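Flakatis Two-Arm Tabletop Cell
Reviewed by Natália Marinho
Updated July 19, 2026

Price as tested: $2,055
Arms: two, rail mounted
Frame: aluminum, walls on three sides
Sold by: Netum, direct only

The listing for this cell calls it "a complete bench worker for small shops." I have read that sentence, or one very close to it, on the page of every cheap arm kit we have looked at, and I have yet to meet the small shop that was happy with one after a month. So I went in grumpy.

You get two light arms, a frame, a front rail that both arms bolt to, wrist wiring, and software on a download link. You don't get a computer. You don't get a spare gripper either, and Netum wants $800 for a replacement arm if you manage to cook one. The wall fabric is an add-on. Flakatis says the busy pattern helps the arms' software cope with cluttered rooms. They don't publish a test that shows this, and when Melati Goh wrote to ask for one she was sent the brochure again.

Assembly took Cauã Rezende and me most of two days. The frame is the good part: square, stiff, and easy to hang things from. We clipped mesh baskets to ours for tape and markers. The cable routing is the bad part. There are no channels or guides worth the name, and you end up with leads looping over the wrists and loose wires along the front rail, which also collects every crumb that falls off the table.

The job we gave it was dull on purpose. Storage boxes, a tray of pencils and tools, a screwdriver, a utility knife, with other desk stuff left lying around.

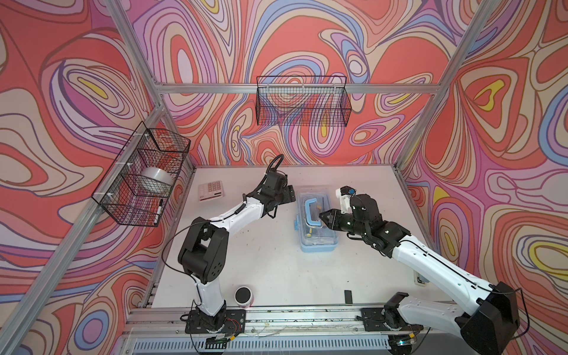
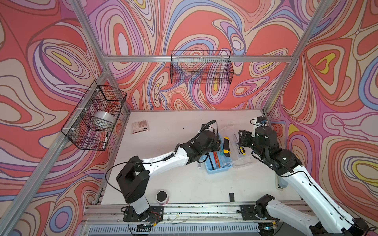
Both arms over the table, box and desk clutter included.

The brochure talks about "human-level handling." Box lids gave our unit more trouble than anything else. It would line up well, squeeze, and slide off the rim, then try the same thing again from the same angle. Pencils were better than I expected. Screwdrivers depended a lot on which way the handle was pointing.

Speed is not in its favor. Xiaoqing Lei, who packs kits for a living, watched one run and went to make coffee.

Support answered 3 of our emails. The one about joint noise is still open.

The nearest rival is the Bralorgate Frota. It costs more and has a smaller table, but the cables run inside the links and the manual was written by someone who had built the thing. Érica Falcão has used both and would take the Frota for a classroom. I would too. For a lab that likes to tinker, the Flakatis frame and rail are worth having, and you can redo the wiring yourself over a weekend.

Warranty is one year on the arms and none on the grippers. Shipping is extra, and returns go back at your cost in the original foam, so keep the foam.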